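Nendus: ein Wörterbuch, das mitlesen will

Ich lese Wörterbücher gern von vorne nach hinten, und schon deshalb bin ich vermutlich der falsche Kunde für Nendus. Das Programm kommt aus dem kleinen Verlag Brandach, der bisher vor allem mundartliche Nachschlagewerke gemacht hat. Jetzt also Software: ein deutsches Bedeutungs- und Herkunftswörterbuch, das sich neben den Text legt und Einträge vorschlägt, bevor man überhaupt gefragt hat. 28 Euro im Jahr. Ich habe zwei Monate damit gearbeitet, an Übersetzungen und an einem längeren Aufsatz über Berufsbezeichnungen.

Die Einträge selbst sind ordentlich. Verantwortlich zeichnet Tharushi Hettiarachchi, und man merkt, dass jemand Freude an Belegen hatte. Unter »Griff« stehen sechs Bedeutungen, sauber getrennt, mit Zitaten aus Zeitungen, Kochbüchern und einer Bedienungsanleitung für Webstühle. Bei »begreifen« wird der Weg vom Anfassen zum Verstehen erzählt, knapp und ohne die üblichen Girlanden. So etwas lese ich auch abends noch. Warum aber fehlt »griffig« im Sinne einer Formulierung? Beim Mehl steht es, beim Schlagwort nicht.

Zu manchen Stichwörtern gibt es Bildtafeln. Die Idee ist alt und gut, die Auswahl bleibt mir ein Rätsel. »Hand« hat eine, »Elle« hat keine, obwohl man gerade dort gern etwas sähe.
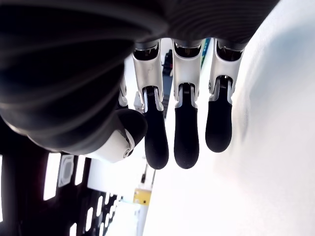 Roboterhand mit dunklem Gehäuse, am Fingergelenk eine kleine Feder.

Schwerer wiegt die Sache mit den Vorschlägen. Nendus unterstreicht Wörter, zu denen es etwas zu sagen hätte, und es hat zu sehr vielen Wörtern etwas zu sagen. In einem Absatz über Böttcher und Küfer war am Ende fast jede Zeile unterstrichen, auch das Wort »Zeile«. Man kann die Empfindlichkeit herunterregeln. Dann verschwinden leider auch die Hinweise auf falsche Freunde und auf veraltete Bedeutungen, und für die hätte ich gern bezahlt.

Die Suche nach Wortfamilien ist mir zu forsch. Ob zwei Wörter verwandt sind, entscheidet das Programm mit einem Haken oder ohne. Ein »ungeklärt« kennt nur der ausführliche Eintrag, den man extra aufklappen muss. Wer nur auf den Haken schaut, trägt Vermutungen als Tatsachen davon. Der Redakteur Jaxon Fehr schreibt im Begleitheft, die Oberfläche solle »niemanden aufhalten«. Mich dürfte ein Wörterbuch ruhig ab und zu aufhalten.

Zum Vergleich lief nebenher Nesta, das ich seit Jahren benutze. Nesta ist hässlich, die Schrift zu klein, die Belege hören irgendwann auf. Dafür findet es flektierte Formen zuverlässig, auch »büke« und »hülfe«, und wartet still, bis man etwas eintippt. Zarei, das dritte Programm auf meinem Rechner, taugt eher für Synonyme und soll hier nicht weiter stören.

Noch etwas Kleinkram: Die Lesezeichen lassen sich nicht sortieren. Das Drucken eines Eintrags ergibt zwei Seiten, von denen die zweite leer ist. Die Lautschrift ist schön gesetzt, beim Kopieren wird daraus Buchstabensalat. Auf Anfrage hieß es, das sei bekannt.

Für wen lohnt sich das? Wer viel mit älteren Texten zu tun hat, bekommt gute Artikel für wenig Geld und sollte die Unterstreichungen am ersten Tag abschalten. Zum schnellen Nachschlagen würde ich es nicht kaufen. Mein Abonnement läuft noch bis nächsten Mai, verlängern werde ich es nur, wenn bis dahin der Haken weg ist.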